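Teaching by hand, one drawer at a time

May 2022

The training group at Skikusano works out of two rooms on the second floor of a former print shop in Melstead. One room has the desks. The other has an arm bolted to a bench, a second arm that people hold and move, and a shelf of kitchen drawers bought secondhand.

The woman who runs the group has been teaching robots by demonstration for most of her working life. She asked that her name be left out, as the company prefers to speak as a team.

"We started with the operator grabbing the arm by the wrist and pulling it through the motion," she said. "It works fine for a drawer. For anything that needs two hands it's miserable, and your shoulder hurts by lunch."

In February the group moved most of its teaching to remote control. The operator sits with a hand controller and a screen, and the arm copies the movement. A task now gets 125 demonstrations before anyone tries to train on it. Of those, she said, some 32 are usually thrown out.

"People hesitate. They go in, they back off, they go in again. If you leave that in, the robot learns to hesitate too."

New operators spend their first three days in a simulator called Lastatlow, using the same controller. The view they work from is the one at the wrist, looking out past the fingers.
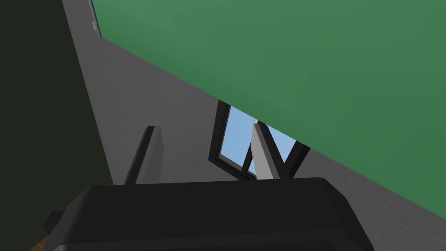

The simulated wrist view in Lastatlow, with the gripper open and a window behind it.

"The wrist view is hard at first," she said. "You tilt the hand and the whole room tilts. People lose track of where the floor is. I did, when I learned."

She tells them to slow down and watch the gap between the fingers — the rest of the room can wait. Most are comfortable by the end of the third day, though a few never like it and go back to moving the arm by hand.

I asked whether practice in simulation carries over to the bench. She said the steering does, but the touch doesn't.

"A drawer that sticks is something you have to meet in person. Ours all stick differently."

The next job is a set of cabinet latches for Ekwueme, a customer that fits out small apartments. The group has not decided whether to teach those by hand or by controller. She expects to try both on the same latch and keep whichever recordings have fewer stops in them.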